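Dye notebook, June, Melum bench

Started at 6:40 this morning because the kettle room gets unbearable by noon now that the weather has turned. Coffee, radio, then straight to the vats. Both of them had dropped overnight, the big one worse than the small one, and the small one had a coppery skin on it that I liked the look of and a smell I didn't. Not rotten, just flat. A good fructose vat smells a bit sweet and a bit like wet hay to me, and this one smelled like a swimming pool bag.

pH was down to 9.8 in the small vat, which explains the sulking. I fed it lime, a level spoon, stirred it in one slow direction until the middle dipped, and left it alone. Note to self and to Sơn: LEFT IT ALONE. We both have the habit of going back every ten minutes to poke it and every poke lets air in. Lid on, towel over the lid, walk away.

The big vat I warmed to 45 C over an hour and gave a handful of fructose dissolved in hot water first (dry sugar clumps at the bottom, learned that in the spring and I'm still finding the lumps). By 9:15 it was yellow-green under the skin and a test strip came out the color of a lime popsicle and went blue in the air in well under a minute. Lovely! That's the vat I was promised.

Today's actual job was the cotton swatches for Druda. Dale Melnyk over there wants a ladder of blues, light to dark, all on the same plain weave, so they can pick one for the curtains and stop emailing me photos of the sky. I'd scoured the cotton yesterday with soda ash, 4 hours at a simmer, and the water came off the color of weak tea even though the bolt was sold as ready to dye. It never is. Batch 214 in the book, if anybody needs to match it later.

Dips as follows. All wetted out first in warm water and squeezed until they stopped dripping, all held under for the same slow count, all aired on the line by the back door until there was no green left anywhere.

Rung 1: one dip. Pale, a bit gray, slightly streaky along one selvage where my thumb was.
Rung 2: two dips. Nice, like an old work shirt.
Rung 3: 4 dips. The one I'd pick, and the one I'm guessing Dale won't.
Rung 4: 7 dips. Proper dark, with a bit of that reddish shine when it's dry. Rubs off on white cloth more than I want. Needs a longer rest and a better rinse before anybody touches it.

I meant to go on past that, but the big vat was getting tired by then and the last dip on rung 4 added next to nothing. Bảo thinks we should have started with the dark one while the vat was fresh and gone down from there, using the weaker vat for the pale ones. He's right, and I wrote it on the whiteboard so I can't pretend I thought of it first.

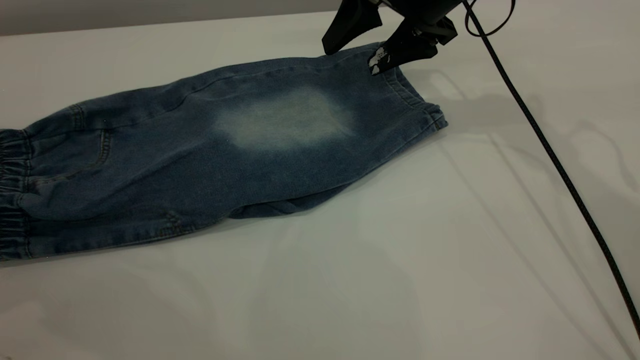
Unevenness was the other thing on my mind all afternoon. Rung 2 has a lighter cloud in it, smack in the center, and I'm pretty sure it's an air bubble that got trapped when I lowered the cloth in too fast. On a swatch it reads as a mistake. On those folded blue denim pants, the big pale patch that melts into the darker color without any hard line looks great, and it's the soft edge that does it, plus the lighter streaks along the creases. My cloud has a soft edge on one side and a crisp one on the other, so it just looks like a spill. I might try a deliberate version on scrap: dye the whole piece dark, then work the center back a little at a time, and see how gradual I can get it. Not for Druda, just for me.

Rinse notes. First rinse cold, second with a splash of vinegar to bring the cloth back toward neutral, third plain. I tried leaving rung 3 unrinsed overnight last time and it did seem to hold more color, so I cut a strip off each rung before rinsing and pinned them on the board by the sink. PLEASE don't tidy those away. They look like rags and they're my only comparison.

Vilhjálmur Gunnlaugsson called at lunch about the wool. He's got the Skerkska fleece carded and wants to know if we can take it cooler than the cotton, and yes, but it can't go in at this pH, the lime will make it harsh. I told him I'd set up a separate pot with a gentler mix and do one skein before we promise anything. He sounded fine with that. He also talked for ages about his fence.

Supplies: nearly out of lime, plenty of fructose, two pairs of long gloves left and one of those leaks at the wrist (my left hand is currently rung 2). Thắng is picking up the new powder from Tiêu and I've asked him to get the same grind as before. The coarse one took forever to hydrate and left specks.

Small vat at 4:30: pH up to 10.6, a few bronze bubbles in the middle, smell much better. Didn't dip anything. Fed it a spoon of sugar, stirred once, lid back on, towel back on. I'll check it first thing and run rung 1 again if it's gone green.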